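The Woman Who Moves Boxes for a Living Would Like You to Own Fewer of Them

She has been in the storeroom of the Gollwood depot since six in the morning and she would like it noted that the tea is bad. "Write that down first," she says, so I have.

The depot is the sort of building you drive past for years on the Brosville road and assume is closed. Inside it are shelves, a loading door that sticks in the heat, and cardboard. A great deal of cardboard. At the last stock check, she tells me, there were 2,753 boxes on the premises, and she had opinions on most of them.

I had come to ask her about packing. People in Durkcombe, where I live, speak of her the way others speak of a good dentist. She packed up the library when it changed buildings and she packed up the old music school, pianos excepted. ("Pianos are a different religion.") She agreed to talk on the condition that she not be named, on the grounds that her relatives would find her and ask for help in September, when the whole family seems to move house.

How does a person get into this? "You're standing near a box and somebody says, could you just," she says. "That was 45 moves ago, if you only count the big ones. I'm still just."

She holds firm views on the box itself. Plain brown is best. Printed boxes make her suspicious. "You get one that says bananas and there's always a fellow who thinks he's funny and puts the bananas joke on the label. Then you spend your evening looking for the kettle." Used boxes are fine if the corners are good. She runs a thumb along each corner before she will trust one, a habit that now follows her into supermarkets.

A crease across the face is a different matter. I had supposed a crease was a crease. I was put right on this at some length. The creases the factory gives a box are where it wants to bend. The ones it picks up later are where somebody sat on it, or leaned on it, or let it lie under a heavier one in a van. "It'll still carry towels," she says. "It'll carry towels till the end of time. Don't give it plates."
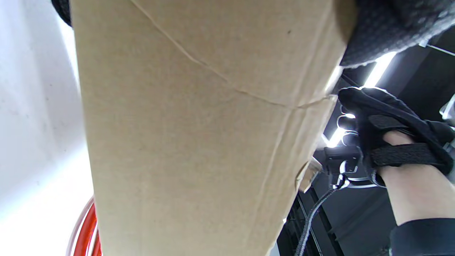

Lifting, too, is a subject on which she has been waiting for someone to ask. Most people, she says, hug a big box like a cousin at an airport, chin on top, and then walk into a door frame. She wants one hand low and the other on the opposite side, and she wants you to know where you're putting the thing before you pick it up. "The number of people I've seen standing in the middle of a room, holding a box, turning around like a lighthouse."

And the flaps? She closes her eyes for a moment. The four-way tuck, where each flap goes under the next and no tape is involved, is in her opinion the cause of more broken lampshades than dogs and children put together. It looks clever and it gives way on the stairs. She tapes the bottom twice, the top once, and writes on the side. Writing on the top is for people who plan never to stack anything.

She did once try to get modern about it. The depot bought into a labeling system called Weldu, which gave each box a number and each number a line on a list. It worked well until box 654, which was on the list twice and in the building not at all. "We had a very full description of it," she says. "Winter curtains, green. I could draw you those curtains." She went back to the marker pen within the month.

I asked what people should throw out before they pack, expecting a list. She gave me one item, the drawer. Every house has it, she says, and every house packs it whole, batteries and string and foreign coins, and unpacks it whole at the other end into a drawer of the same size. She has moved one client's drawer 5 times. She has come to feel some loyalty to it.

By then the loading door had stuck again and a van was waiting on the far side of it. She put down the tea, about half of which was still there, and told me I could make myself useful with the flat ones by the wall. I asked which way up they went. She looked at me for quite a long time.

The Gollwood depot takes clean used boxes, flattened, at the side entrance until 10th August. No bananas.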